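# Painel divisório Brimau para secretárias

Painel de privacidade para montagem na aresta posterior do tampo, destinado a postos de trabalho individuais ou em bancada dupla. Fornecido com calha de fixação, suportes e parafusos. O tampo e a caixa de cabos encomendam-se à parte, com as referências da série Harkska.

O painel assenta numa calha horizontal e fica separado do tampo por uma folga de 15 mm. Os cantos são arredondados. A superfície mate reduz os reflexos em postos próximos de janelas.

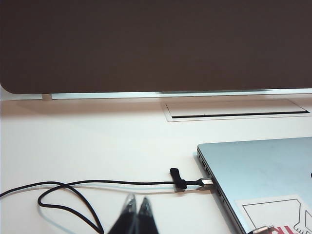

*Painel em castanho-escuro sobre tampo branco, com caixa de cabos embutida e portátil fechado.*

A caixa de cabos é montada à face do tampo, junto à calha. A tampa tem uma ranhura longitudinal que permite a passagem dos cabos com a tampa fechada. Em tampos já instalados, a abertura deve ser feita antes da colocação do painel.

## Dados técnicos

| Característica | Valor |
|---|---|
| Folga entre painel e tampo | 15 mm |
| Espessura do painel | 16 mm |
| Parafusos por suporte | 6 |
| Acabamento | mate |
| Prazo de entrega | 7 dias úteis |

## Montagem

1. Marcar a posição dos suportes na aresta posterior.
2. Aparafusar os suportes sem aperto final.
3. Encaixar a calha e verificar o nível.
4. Introduzir o painel e apertar.

Não utilizar em tampos de vidro. Limpar com pano húmido e detergente neutro; os produtos com solvente deixam marcas no acabamento mate.

Painéis em cores fora de catálogo: pedido mínimo de 16 unidades. Contacto técnico: Dinesh Pai, Prindus.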